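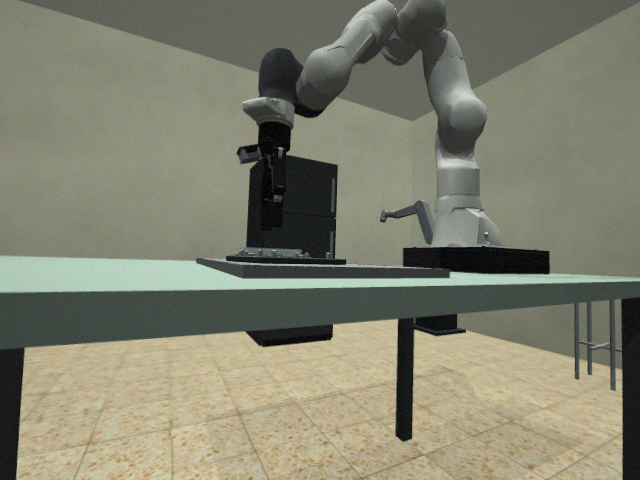 Re: Clasp on the Morsy bracelet, and what to do about the tarnish

Hello Yasmine, and hello to everyone else on the list,

I was so pleased to see your note this morning, and sorry to be slow (the kettle, the dog, and then my sister on the phone!). You wrote:

> I picked up a silver link bracelet marked Morsy inside the clasp,
> with a tiny 293 stamped next to it. It's 7 inches long and quite
> dark between the links. Is the number a pattern number? And
> should I dip it? The seller said dip, but I'm nervous.
> Yasmine

Please don't dip it, at least not yet. I have two Morsy pieces myself, a brooch stamped 538 and a cuff with no number at all, and on both of them the dark parts in the hollows were put there by the maker to bring out the design. A dip would take that off along with the tarnish, and you can't easily get it back. I'd start with a soft cloth and a little warm soapy water, then dry it really well, especially inside the clasp.
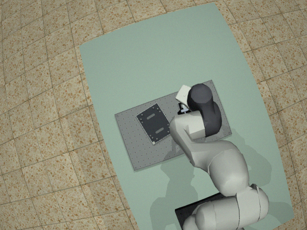
Tridside List Digest, Issue 8

As for the number, I do think it's a pattern number, though Mostafa Sqalli has always argued for a workshop tally and he has handled many more of them than I have. Mostafa, if you're reading, do chime in!

You didn't say whether the clasp has the little folding safety catch. Mine came without one on the cuff, naturally, but a bracelet ought to have it,
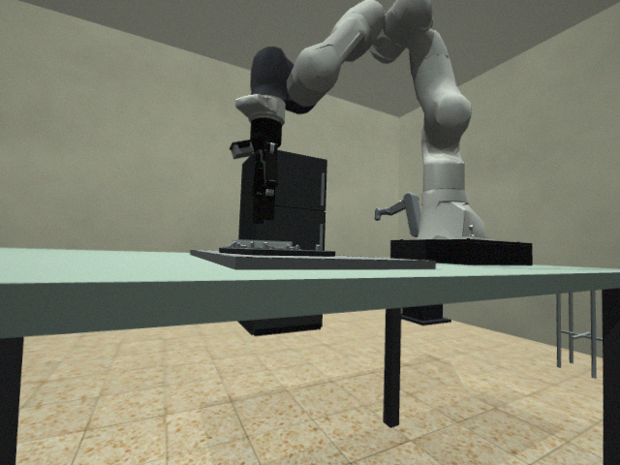
and if yours is missing you may find two small holes on the underside where it used to sit. Any decent repair person can fit a new one. Hanan Boutros had hers done in February and was very happy with it, so you might ask her who she used.

Do send the list a close-up of the stamp when you get a minute.

Warmly,
Rania Abdel Rahman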